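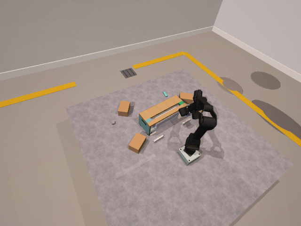

Ticket 712 stays open. Dariusz Sobczak asked for it to be closed as "tidy-up task working in sim", and I don't agree. The claim from Varnell is that the arm can clear small parts off a floor and put them away without help. What we have is one black arm bolted to a square plate on a grey carpet, with three plain boxes and a few little blocks to worry about, and walls with nothing on them. My workshop floor has never looked like that, and neither has anybody's kitchen.

Log

Run 1, Olga Zabala. Default settings. Arm stopped above the bench and timed out after 20 seconds. No error given.

Run 2, Olga. Timeout raised. Same stop, same pose. Restarted the planner, no change.

Run 3, Stavros Vidmar. Gripper clearance was set to 4 and the Perić add-on expects 2. Corrected. Arm now finishes the move and reports success.

Comment, Eleni Leka: "Success" only means the planner got to the end of its list. It doesn't check whether the part went anywhere. Please stop quoting it to customers.

I'm with Eleni. Stavros has fixed a real fault and can have the credit for it, but it's a settings fault. Before I sign off I want the same job with cables, a dropped rag and somebody's boots in the way. Until then a broom is cheaper.

Status: open, assigned to Stavros.
Chantelle Du Plessis

Last updated: Mar 8, 2018

Related tickets
Plastus gripper drops thin parts
Jistitz import loses floor friction
Planner timeout gives no error text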